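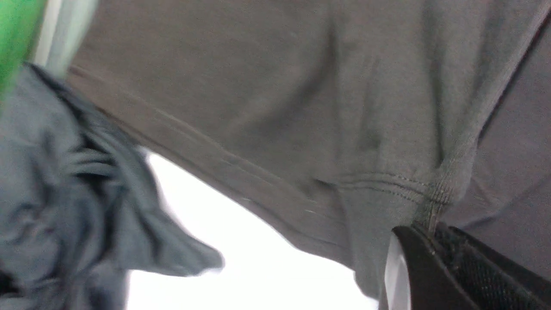

19 January 2018

Laundry has reached the stage where it is furniture. I have been sitting next to it for days, I have put a mug down on it twice, and last night I apologized to it when I got up for a glass of water. So today I folded, or began to. First out of the heap was the big gray cotton one, which I have owned so long that I no longer know if it is a T-shirt or a thin sweatshirt, and which has a few specks of pale lint down near the hem, as it always does. I pick them off. They come back. The dark blue-gray thing that travels with it stayed in a crumple off to the left while I thought about where to start, and I thought for quite a while.

Mother folded shirts in thirds. Yuzuki folds them in half and then in half again and claims there is no other way a person would think of. Grażyna Żak, when we shared the apartment on the hill, rolled everything, and kept her rolls standing upright in a drawer like bread in a bakery, and I was so impressed that I did the same for one whole winter and could never find a sleeve. I have now settled on a method of my own, where I fold the thing any old way and put something heavier on top.

Got interested in the stitching, which is what happens when you are supposed to be doing a chore. There are two rows of it side by side along the seam, and the cloth puckers up between the panels as if it had been arguing with the thread. I had never looked. I must have pulled that shirt over my head several hundred times, half of them in the dark, and I could not have told you there was a double row if you had offered me money. Then I went and checked four other shirts to see if they had it too. Three did. The fourth had a hole under the arm, so now it lives in the rag bag, and that was twenty minutes.

Wakana called in the middle. She is doing her closet by a system, she says, in which everything you own gets held up and judged. She has let go of 11 sweaters. I asked where they went and there was a pause, and it came out that they are in the trunk of her car, where they have been since December. She drives them to work and back. I said that was nice for them.

She also wants me to switch to Drustix, the powder in the tall box, because Tatsuya Kuroda told her it keeps grays gray. I said mine had no trouble staying gray, it was the whites that had gone over to join them. She did not laugh, but Wakana takes detergent seriously, and Tatsuya even more so. I bought a box of Multik instead on the way back from the post office, as it was on the low shelf and I was tired. It smells like a dentist's waiting room. We'll see.

Lunch was the end of the noodles from Phùng, eaten standing up so as not to disturb the piles. By then there were piles. One for the closet, one for the drawer, one for things that are Masanobu's and ended up here after the flood in his building, and one for things I could not name a place for, which was the biggest by a good way. I ought to give Mr. Ichikawa his undershirts back. It has gone on too long to be casual, and I can't think how you hand a neighbor his undershirts on a stairway without both of you having to move.

Socks: I am not going to write about the socks.

Afternoon slid off somewhere. I found the receipt for the blue coat in a pocket of the blue coat, and a ticket numbered 822 for something I was evidently waiting for, and a button that matches nothing. Kept the button. I have a jar of them, and the jar has never once supplied a button for anything, but you don't throw out a button. Grażyna would have, and slept well after.

Around the time it got dark I tried the gray shirt again, properly, on the flat, smoothing out with the side of my hand the place where it bunches at the short seam. It bunches anyway. I folded it in thirds, for Mother, and it came out longer on one side, and I put it on the stack and put the jeans on top of it, see method above.

The drawer doesn't close. It closed when it was empty, so I can't blame the drawer. Yuzuki is coming by tomorrow to borrow the iron and I would like her to see an orderly room, and I have decided that the pile with no place can spend the night in the bathtub with the curtain drawn. Must remember it before I shower.

Need: hangers, milk, bulbs for the hall, something for Masanobu to go with the undershirts. Oranges maybe.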